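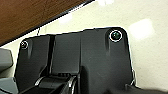 Recreating the Laizer stage costume for a tribute evening: shoulder pieces, hair colour and use of the magazine cover

Posted 02/08/2021 in Performance and Costume
Asked by: Trundton Stage Society (wardrobe section)

The Society will present a tribute evening in November devoted to the singer Laizer, and the wardrobe section has been instructed to reproduce the costume worn on the cover of Zever, issue 219. Members familiar with the issue will recall a long fitted coat with two large shoulder pieces, worn with cropped silver hair. The coat presents no difficulty and has already been cut. The shoulder pieces do. Our first pair was finished in gloss enamel and looked like wet liquorice under the lamps. The colour required is much closer to that of the black plastic in the photograph at the top of this page, a matte, slightly scuffed dark charcoal which shows soft grey where the light grazes the curves. We should also like a thin bright line to follow the whole upper outline, as it does there, so that the shape can be read from the rear of a hall seating 400.

The following points are therefore put to members with relevant experience.

Firstly, what base material and finish would be advisable for shoulder pieces of this kind? They must be worn for the first half, which lasts 60 minutes, by a performer who is required to raise both arms repeatedly.

Secondly, the performer has dark brown hair and is unwilling to have it bleached. A member has recommended Prolura silver temporary colour, applied as a spray. Does it show on dark hair, and does it transfer to fabric? The collar of the coat is white.

Thirdly, may the Zever cover be reproduced on our posters and in the printed programme? It has been suggested within the Society that an amateur production is exempt.

The costume budget for the evening is £800, of which the greater part has been committed to the coat and to the dancers' shoes. The shoulder pieces should accordingly be made by our own members if at all possible.

3 answers

Answer accepted by the asker
From: Costume Workroom Adviser

I would recommend high-density craft foam for the base. It is light, it can be shaped with a heat gun, and it will not dig into the neck when the arms are raised. Cut a paper pattern first and have the performer go through the actual choreography in it before any foam is cut. Most shoulder pieces of this period of Laizer's career sit well forward of the seam, and if yours are placed centrally they will strike the jaw.

Seal the foam with several thin coats of flexible sealant and allow each to dry fully. Follow this with a flexible matte black paint, and then go over it very lightly with a dark grey on an almost dry sponge. The grey should be applied only to the raised curves. If it can be noticed in the dressing room as a separate colour, too much has been used. A gloss varnish must not be applied afterwards. If a varnish is thought necessary, choose a dead matte one and test it on an offcut, as some matte varnishes dry with a distinct sheen.
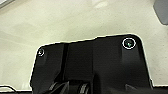

The pale edge may be painted, but paint on a flexed edge tends to crack by the second performance. A narrow white or silver piping glued along the upper outline is more durable and will catch the light from the side. Do ask your lighting designer for a lamp placed high and behind the performer. A good deal of what is admired on magazine covers is produced by lighting, and you may find that plain black foam with a strong back light requires no edging whatever - I would see it under the lamps before buying the piping.

Fixing should be by wide elastic under the arm and a press stud at the collar. Hook-and-loop tape is audible if the performer wears a head microphone.

Regarding hair, any temporary silver on dark brown will appear as a grey cast when viewed closely. From the stalls it is generally acceptable. I have not used the Prolura product and cannot speak for it. All sprays of this type should be assumed to transfer, so the coat ought to be put on last, with a cloth around the collar until the entrance. A cropped wig would be my own preference.

12 members found this answer helpful

From: Programme and Print Desk

I address the third point only.

There is no general exemption for amateur productions. The photograph on a magazine cover will normally belong to the photographer or to the publisher, and the title lettering of the magazine is a separate matter again. Reproducing the cover on a poster without permission would put the Society at risk, irrespective of whether the evening makes a profit.

You should write to the Zever picture desk, stating the issue number, the size of reproduction, the number of copies to be printed and the dates of use. Allow several weeks. If a fee is quoted which the Society cannot meet, the usual course is to photograph your own performer in the finished costume. The wording of the poster should make it plain that the evening is a tribute. The singer's name should not be set larger than the word "tribute", and nothing should suggest that Laizer will attend or has approved the event.

The hall may hold a licence for live music, but please confirm this with the management in writing. It does not cover pictures.

7 members found this answer helpful

From: Guest Member

We used silver spray for a school show and it went everywhere. Would advise a wig. Also the coat on that cover is navy and not black, in case you have not already bought the fabric.

1 member found this answer helpful

Comment from the asker

The Society is obliged to all three contributors. The fabric has been purchased and is black. A second pair of shoulder pieces will be made in foam, and the wardrobe section has agreed to view them under the lamps before any piping is ordered. A letter has been sent to the magazine. The question of the wig has been referred to the performer.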